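# The router stays on the desk

I have moved my router five times since May, and I'm done. It lives on the white desk now, antennas up, against the brick wall, and anybody who thinks it's ugly can go read their email somewhere else!

My friend Mwende Rashidi thinks it's ugly. She wanted it in a cabinet (she wants everything in a cabinet), so for two weeks I tried that, and my video calls turned to soup.

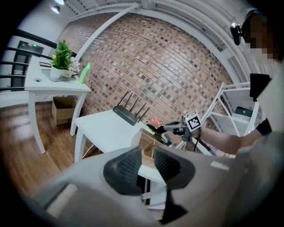 So the desk had to be arranged to suit the router, and I got a little carried away. I'd already priced a big Leitner desk hutch at $407, with doors and a cable slot and a pull-out thing I couldn't identify, and then I closed the tab and went looking for what I already owned. Pink fake flowers came first. I used to be a snob about fake flowers, but they sit there next to the electronics and never need watering, and I've grown very fond of them.

Then the wooden tray, with its open compartments, which I put right in the middle where I can dump things without looking. The big bouquet goes on the little side table, well away from anything with a plug. I'm a spiller. There was a sunflower in the last bunch and I talked about it all week.
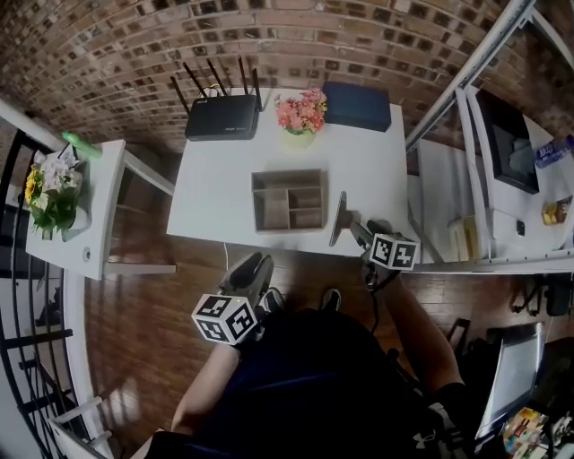 ## What I'd still change

The cable. It hangs down at the front and I catch it with my foot, so I've bought a pack of Rikex clips and will stick them on this weekend, or the one after.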